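Print this page | E-mail this page

Open Day at the Ivik Surgical Skills Center — Gallery

Posted 4 November 2024

The Ivik skills center opened its training rooms to the public for one afternoon. We had 464 visitors through the door, which is more than the building is used to, and the line for the suturing room went down the stairs for most of the session. Thank you to everyone who waited.

The suturing demonstration ran six times, at 20 minutes each. Lauri Vuorinen led the talks and took questions while the instruments worked on tissue under the camera. Visitors watched on the large screen in Room 2 and could sit down afterward at one of the practice stations, where the task was to pick up rubber rings and drop them on pegs. Most people found the rings harder than they expected.

The pictures on this page are from the suturing demonstration. Click on a picture for a larger version. 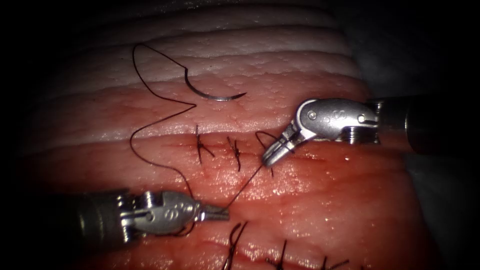
Tying a knot on the upper incision, with the black thread held between the two instruments.

Several visitors asked why the needle is put down while the knot is being tied. Lauri's answer was that a surgeon has only so many hands, and a needle lying where you can see it is a needle you can find again. The same goes for the thread. A long tail gives you room to work but it also wanders, and new trainees spend a good part of their first week learning to keep it out of their own way.

There were also questions about how long it takes to get good at this. Trainees here start on foam pads and move on after around 320 practice stitches — some sooner, some a good deal later. Each stitch is checked for spacing and for how the edges meet. A knot pulled too tight is marked down the same as one left slack.
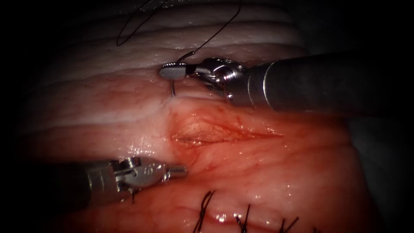

A curved needle in the jaws of the upper instrument, its point at the edge of the pale layer. A row of finished stitches is at the bottom.

One boy asked if the machine could do the whole thing alone while everyone went to lunch. Lauri told him that knot tying and needle driving are both being studied as automated steps in a number of places, and that lunch would still have to be taken in turns.

The Neltum Room next door had the instrument display, with worn tips laid out beside new ones, and the Cindance student group ran the sign-in table and the coat rack. A gray child's mitten and a pair of reading glasses were left behind in the Neltum Room. Both are at the front desk.

The next open day is planned for April. Places in the suturing room will be by timed ticket, free of charge, and sign-up will be posted on the events page. School groups should write to us ahead of time, as the room holds one class at most.

Related items
Parking and bus directions for visitors
Ferraro Hall lecture series: program and times
Practice stations: booking for trainees
Gallery: new training rooms, second floor

Contact the center | Copyright 2024 Ivik Surgical Skills Center. All rights reserved. | Back to top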